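Chapter 4
Gathering Examples by Hand

In this chapter
What counts as one example
Choosing a first task
Keeping variety in the collection
What to write down while you record
Exercises

4.1 Where the examples come from

Chapter 3 left us with a learning program that was ready to go and had nothing to learn from. Now we get to fill the cupboard, and I have to admit this is my favorite part of the whole subject! A program that learns to move a robot arm does it by studying recorded attempts. Each attempt is a stretch of camera pictures, paired with the positions of the arm and the opening of the gripper at every step. String those together and you have one example, which people in the field usually call an episode or a demonstration.

Somebody has to make those episodes. In most labs a person guides the arm through the job, again and again, while the computer writes everything down. It sounds dull when you put it that way, but spend a morning at it and you start noticing how much your own hands know. How hard do you squeeze a paper roll? From which side do you reach for it? You have never had to decide, and now you do, every single time.

Our running task for this chapter comes from a collection called Jillov. The arm picks up a roll of toilet paper from a tabletop where a small metal plate with an upright bracket also lies. The objects are cheap, easy to find and surprisingly rich in lessons.
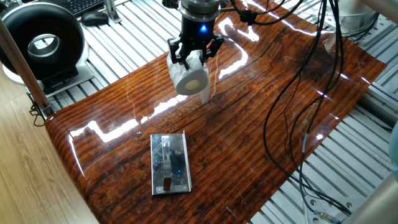
Zübeyde Öztürkmen: I would tell beginners to record their first 15 episodes and then throw them all away. You are still learning the controls, and the program will copy your nervous little corrections as if they were part of the job.

It's good advice, and we will come back to it in Section 4.4. My one addition is to watch those episodes before you delete them. Play them at double speed and you'll see every wobble.

4.2 One task, many starting points

Suppose you record 66 episodes and the roll begins in the same spot each time. The program may do beautifully on that spot and fall apart when the roll is a hand's width away. It has had no reason to look for the roll at all; it can simply repeat the path. So we move things. Turn the roll a little, slide it toward the edge, set it nearer the plate, change the lighting if you can. Shiny surfaces deserve special care here (glare moves when the lights or the camera move, and to a camera a bright streak can look a lot like an object).

Vary the approach as well. Coming in high and coming in low are both fine ways to reach for a roll, and a collection with both in it gives the program something to fall back on. 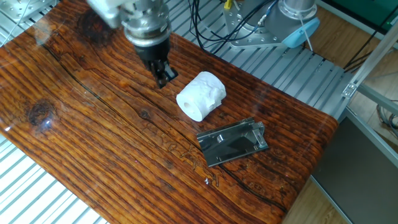
Figure 4.2 Open gripper close to the roll, with the metal plate nearby on the tabletop.

The moment just before contact is worth slowing down for. A small error far from the object can be fixed on the way in, but a small error with the fingers right beside it may push the roll off to one side. If your recordings rush through this part, the program gets only a handful of pictures from the very place where it needs the most help.

4.3 The soft object problem

Paper bends. A wooden block keeps its shape however you grip it, while a roll gives under the fingers and its loose end goes wherever it likes.

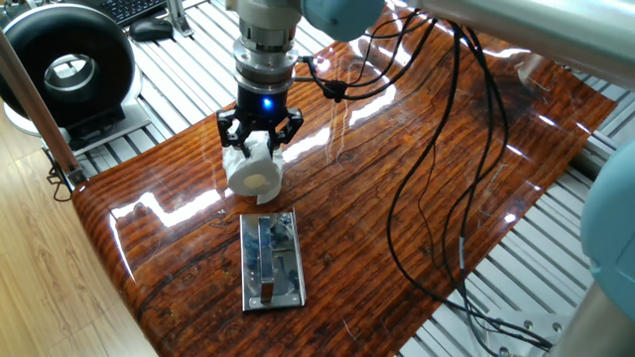
That changes what we mean by a good grasp. With a block, closing the gripper until it stops will do. With something soft you need to settle on a finger opening that holds without crushing, and then stay with it through the whole session so that your examples agree with one another. Write the number in your log. If two people share the recording, as in the exercises at the end of this chapter, have them both practice with the same setting before either one records.

Keep the failures too, in a folder of their own and clearly labeled. We will put them to work in Chapter 6, when we train a second program to judge whether an attempt went well.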